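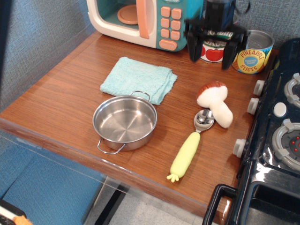
Re: [skultarano-club] Kitchen task numbers for the Wisten entry

Replying to the whole list, as the draft went to the whole list. I've read it twice and I still don't think we should send it to Wisten as it stands.

> We now have 3,000 demonstrations on the kitchen table and the
> policy is looking really solid. Last night's run was 131 trials
> and it got 89 percent. I think we can say in the abstract that
> it handles general kitchen cleanup. Any objections before I
> submit? The form closes at the end of January and I'd like it
> off my desk.

Yes, a few.

89 percent of what? The run sheet has a column for "picked up" and a column for "put down where asked", and the draft doesn't say which one it used. I went through the sheet and I can only get to 89 by counting the pickups. If an object gets lifted and then dropped on the burner, I wouldn't call that cleanup, and I doubt a judge would either.

Second, who decided when to restart a trial? The Hovland rules, which Wisten borrowed, say a restart is a failure unless the power goes. Our sheet has restarts marked with a little R and no reason given. Maybe they were all fair. I can't tell from the sheet, so a judge won't be able to.

> The demos cover all the objects in the bin, so I don't see
> what more variety would buy us at this point.

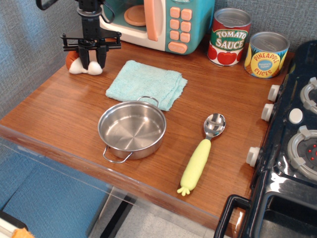
Variety is my main complaint, and swapping the objects is the easy part of it. What I'd like moved is everything we treat as scenery. The towel is folded in the middle of the counter with the steel pan sitting over its front edge, the microwave is against the back wall, and the stove is on the right. How many of the 3,000 start with the stove on the right? My guess is nearly all of them. A policy can learn "go left of the towel" and look very smart until somebody shoves the towel over by a hand's width. The soft toy worries me less than the pan does, because two fingers can close badly on plush and still come up with it. A wire handle won't be so forgiving.

Before we submit, I'd like to see one session with the stove and microwave swapped, the towel unfolded, and the cans brought to the front. Same policy, no new training, and somebody other than the person driving should mark the sheet. If it drops to half, fine, we write down half. The Jolladel team did that last year – their number was ugly and they still placed.

> Also we can always fix the wording after it's accepted.

No, we can't. The Wisten form locks the abstract. I checked.

I'm not saying the work is bad. The grasping is much better than in the fall, and the new finger pads were worth the trouble. But "general kitchen cleanup" is a big claim for one table. I'd put "tabletop pick and place in a fixed toy kitchen" and leave the rest for next year.

I can be in the lab from 4 p.m. on most afternoons if someone has a key. Please leave the old run sheets in the folder and start a new one for this.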